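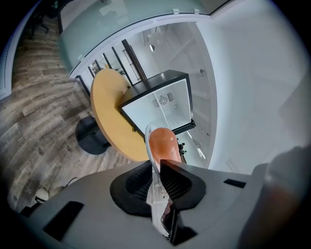
What does the reverberation time of a room measure?
It measures how long sound takes to decay by 60 decibels after the source stops.

Room Acoustics for Small Interiors
Handout 6: Reverberation and Absorption
Tirville Evening Program in Building Physics
October 6, 2026

Background
Sound in an enclosed room reaches the listener by two routes. The direct sound travels in a straight line from the source. The reflected sound arrives later, after meeting walls, floor, ceiling and furniture. Each reflection loses part of its energy to the surface it strikes, and the rate of that loss sets the decay.

Sabine's formula
In metric units, T = 0.161 V / A, where T is the reverberation time in seconds, V is the room volume in cubic meters and A is the total absorption in square meters. To find A, multiply the area of each surface by its absorption coefficient and add the results. Furniture and people are entered as single items with their own values.

The formula assumes a diffuse field: sound energy spread evenly and traveling in all directions. Small rooms meet this assumption poorly at low frequencies, where a few strong modes dominate. Treat results in the lowest bands as estimates.

Worked case: the Urnach reading room
Volume: 80 cubic meters
Total absorption at 500 Hz, untreated: 8 square meters
T = 0.161 x 80 / 8 = 1.61 seconds

This is long for speech. Adding 8 square meters of absorption doubles A and halves T, giving 0.81 seconds. A panel with a coefficient of 0.80 supplies 0.80 square meters of absorption per square meter of panel, less whatever the covered wall supplied before. Students often forget the second term.

Placement
The formula says nothing about where the absorption goes. In practice, two bare parallel walls can produce flutter echo – a rapid, regular repetition – even when the calculated time is acceptable. Treat at least one wall of each facing pair. Thin porous panels fixed flat to a wall do little at low frequencies; an air gap behind them extends their useful range downward.

Exercises
1. A room has a volume of 90 cubic meters and a total absorption of 6 square meters. Find T.
2. How much absorption must be added to bring that room to 0.8 seconds?
3. Repeat the Urnach calculation for a volume of 90 cubic meters, leaving A unchanged.

Reading before the next session: the Gavrilă notes, section 8, on room modes. The Wandusier worksheet is due at the start of class – show units on every line.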